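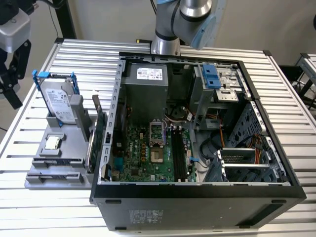

Vellholm workshop, open day walk-round
Desktop rebuild demonstration, both arms
Date: 14th July
Inspected by: Wanpen Kaewsai
Copy to: Lamai Ratanaporn (cell owner), Muvolance front desk

Mark each line Pass, Fail or Fix before doors. Comments are compulsory this year, after the December sheet came back with a tick in every box and a sandwich wrapper stapled to it.

Section A. Getting people in

A1. Signs from the car park to the workshop door
Fix before doors. The second arrow points at the Boonyarit loading bay. They were very nice about it last time and I would like them to stay that way.

A2. Visitor limit posted at the entrance
Pass. The sign says 200 for the building. The demo area has its own limit and its own sign, which is behind the coat rack. Moved it.

A3. Floor clear of cables and boxes on the visitor route
Pass, second attempt.

A4. Fire exit opens fully from inside
Pass. Opens with enthusiasm. Mind the bicycle.

Section B. The barrier

B1. Barrier set at the marked distance from the worktable
Fail, then pass. It had been set by eye, and the eye belonged to somebody who wanted a better view. Moved back to the yellow tape. Please measure to the furthest reach of either arm, not to the edge of the table.

B2. No gap a small child could get through
Fix before doors. There is one at the left-hand end. A chain would do. A potted plant is not a chain.

B3. Emergency stop within reach of the demonstrator
Pass. Pressed it three times with the arms moving at demo speed. They stopped three times.

B4. Second emergency stop, visitor side
Pass, with a comment. It is large, red and at the exact height of a seven-year-old. It will be pressed. Lamai has practised the restart and has a short speech to go with it.

Section C. The work on the table

C1. Tower unplugged, mains lead removed from the area
Pass. Lead is in my bag. Ask me, not the bag.

C2. Tower stable on its side, open side up
Pass. Pushed it from each direction and it stayed put on the slats. The grooves in the table do collect screws, so run a finger along them between shows.

C3. Processor out and in its holder on the fixture before the start
Pass. The socket on the Dell board is empty, as the running order wants it. Keep fingers off the socket. If a visitor asks to touch a processor, there is a dead one at the front desk.

C4. Hard disk upright in its blue caddy
Pass. It is the Seagate. Lamai says the drive was wiped at Jirnville and I have seen the form, number 557.

C5. Green card beside the fixture
Fix before doors. It is leaning between the fixture and the case, and leaning is not a storage method. Either find it a slot or take it off the table.

C6. Loose wiring inside the case
Fix before doors. The orange and yellow power cables loop out beside the drive cage, and there is a black coil between the cage and the board. Neither is a fault. Both are what I would snag a finger on if I were a robot. Tie back whatever will tie back.

C7. Sharp edges
Pass for the arms, who have not complained. Fail for people. Anyone reaching into that case by hand wears gloves, and this includes Lamai, who knows what she's doing and has the plaster to show for it.

Section D. The arms

D1. Speed limited to demo setting
Pass. Locked, and the key handed to me.

D2. Cable on the white-grey gripper clear through the full movement
Pass. Watched it through the whole routine twice - no catching, no rubbing. Check again at lunch.

D3. Finger faces clean
Pass after a wipe. Somebody had been eating crisps.

D4. Nobody inside the barrier while the arms are powered
To be watched all day. The commonest offender is whoever is giving the talk.

Section E. The talk

E1. Demonstrator's script read and agreed
Pass, after one cut. Please do not tell visitors that the arms are "basically harmless". I have spent a morning on this form.

E2. Sound level at the barrier
Pass. The air compressor is louder than the demonstrator. Start it between talks.

E3. First aid kit stocked and visible
Fix before doors. Visible, yes. Plasters down to 2. See C7.

Result: may open once B2, C5, C6, E3 and the arrow in A1 are done. Initial each one below and ring me on extension 96 before letting anyone in.

A1 .... B2 .... C5 .... C6 .... E3 ....

Signed: W. Kaewsai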